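Job fair visit: Lapointe hiring hall

The spring hiring fair at Lapointe filled both floors of the exhibition hall. Doors opened at 9 a.m., and the line for the registration desk already reached the parking lot. Entry was free. You needed a photo ID and at least 2 copies of your resume, one for the desk and one for the first employer you spoke to.

The organizers listed 89 employers. Most of the openings were for people with a high school diploma: warehouse, packing, front desk, kitchen and delivery. Plunura had the longest line. They were taking names for their night shift and did short interviews at the stand. Fadesex wanted packers and machine operators and asked for a typing test as well, which surprised some applicants.
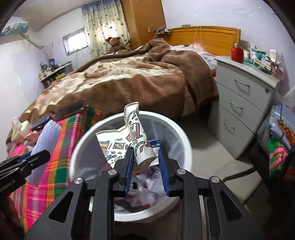 SONBY, Thursday

The second day was held at the smaller site in Sonby, a short bus ride away. It was quieter, and I got to speak with every employer I had marked on my list. The county office had a table for clerk and road crew jobs. Those forms have to be filled in by hand with black ink, and they do not take them by email.

The desk told me 3169 people had signed in at Lapointe the day before, against a plan for 3000. That matches how it felt by noon, when the upstairs hallway was hard to get through.

If you go to the next one, check the employer list the night before and note the stand numbers. Bring a pen and your diploma or a copy of it. Food is sold at both sites, but the Sonby counter closes at 2 p.m. and takes cash only.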